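**Four-day work week pilot at Grarkgate, extended after March. Anyone here buying it?**

**tallow_k**

Our HR sent round the Grarkgate summary this morning (dated 5 April 2023, so it's fresh). 359 employees, same pay, one day less, and supposedly output "held steady." My boss is already talking about trying it in the fall. I read the whole thing twice and I still don't know what "held steady" was measured against. Has anyone seen the real numbers?

**nightbus60**

There aren't any. Driss Metwally wrote the summary and he also runs the consulting shop that sold them the pilot. Make of that what you will.

**m_filali**

Meriem Filali here, I work at Grarkgate, billing side. Some of this is unfair. We did have a baseline, it was the same months a year earlier. I don't speak for the company, but I did the pilot and I'd do it again tomorrow.

**nightbus60**

> it was the same months a year earlier

When half the place was out sick and you had a hiring freeze? That's a pretty easy bar to clear.

**m_filali**

Billing had no freeze. I can't tell you about the other departments.

**corduroy_dan**

We had this at Fleltora for one summer. Week one was great. By week 5 the four days had turned into four ten-hour days, and then the managers started sending "quick ones" on the fifth. You still answered them, you just answered them from the grocery store parking lot. They dropped it and told us it was a success.

What does "day off" mean in the Grarkgate version? Is the phone off? Is that written down anywhere?

**m_filali**

Written down, yes. Followed, mostly. My team lead slipped twice and said sorry once.

**tallow_k**

That "mostly" is what worries me. Also the survey. They asked people if they felt more rested and people who'd just been given a free day said yes. What else would they say? I'd tick any box you put in front of me if I thought it kept me out of the office.

**Vela**

I'm going to disagree with most of you. I've been on four days for over a year, at a small print shop, no consultants. It's dull and it works. I don't learn Portuguese or climb anything on my day off. I do the chores that used to eat up my weekend, and then the weekend is a weekend. Last one was laundry and the bank.

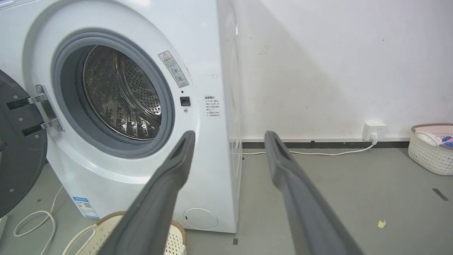
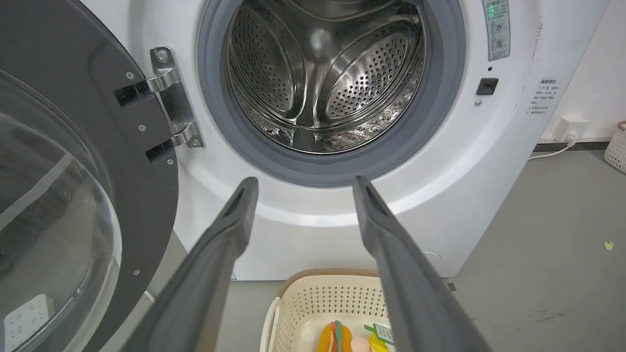
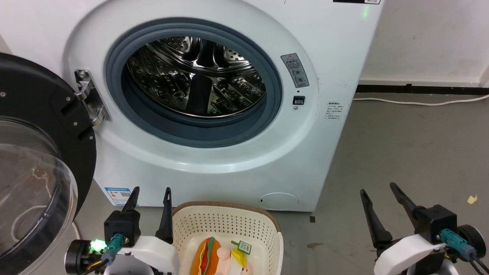 So no, my output didn't go up. I print the same stuff I printed before. I quit less, if that counts. We used to lose a person every few months and have to train a new one, and none of these reports seem to put a price on that.

**nightbus60**

Fair, but a print shop with a handful of people isn't a place with a call center. Who picks up the phone on the off day? Somebody's day off is somebody else's double shift.

**Vela**

We close. There's a sign on the door. Customers grumbled and then they came on the other days.

**corduroy_dan**

Lucky customers. Ours would have gone straight to Cabrera down the road.

**tallow_k**

Did your pay stay the same, Vela? Including raises? I've heard of places that keep the pay "the same" and then it's the same for three years.

**Vela**

Same so far. I got a $1000 bonus at year end like everybody else. Ask me again next year about the raise.

**tallow_k**

I will. @m_filali if you ever find out how the other departments measured it, please post it here. I have to tell my boss something and I don't want it to be Metwally's pie chart.

**m_filali**

I'll ask. Don't expect it before the end of the month, the person who has the spreadsheets is off tomorrow.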